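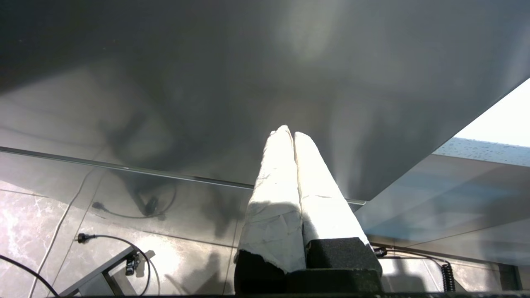

From the kitchen table

Hello again, dear readers. With everybody eating at home so much this spring, I've been thinking a great deal about soup, and about how my grandmother could stretch one pot over the better part of a week without a word of complaint from the rest of us (well, hardly a word). So this month I finally wrote down her white bean and leek soup, and over 30 of you have already asked for the recipe!

You'll want a pound of dried beans soaked overnight, three fat leeks, a carrot or two, and whatever heel of cheese is hiding in the back of the drawer. Let it simmer slowly for 93 minutes, which is what Grandma's card says, and I have never dared to ask the card why. 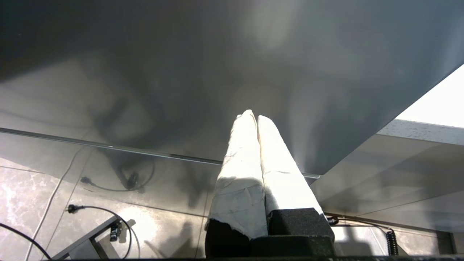
A bit of sunlight.

If dried beans are hard to find near you, the Pacheco market on our side of town is still taking phone orders, and they'll happily put in a bunch of parsley if you ask. Canned beans will do nicely too, only add them at the very end or they go to mush. 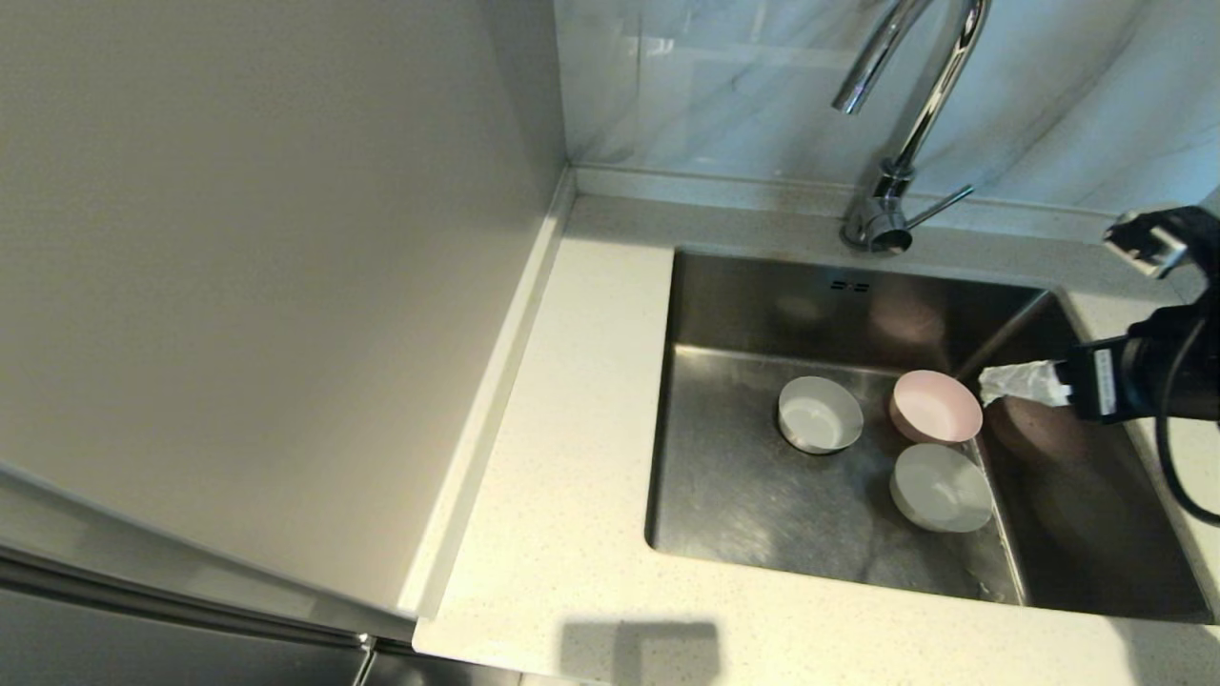 Bowls in the sink, two white and one pink.

The soup freezes beautifully, by the way. I ladle it into small tubs, enough for 7 lunches, and leave the cheese out until it's warmed through again. A squeeze of lemon wakes it right up.
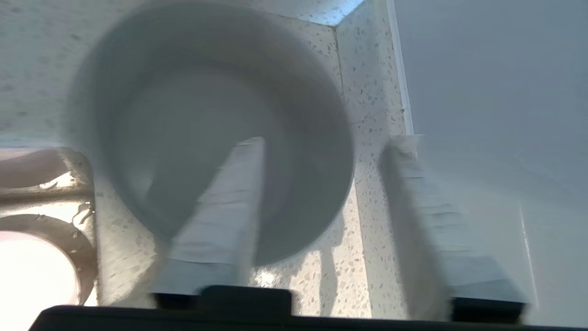

A round white bowl.

Next time I'd love to share your own family soups, so please do send them in, stained cards and all, and I'll print as many as I can squeeze onto the page in the May letter.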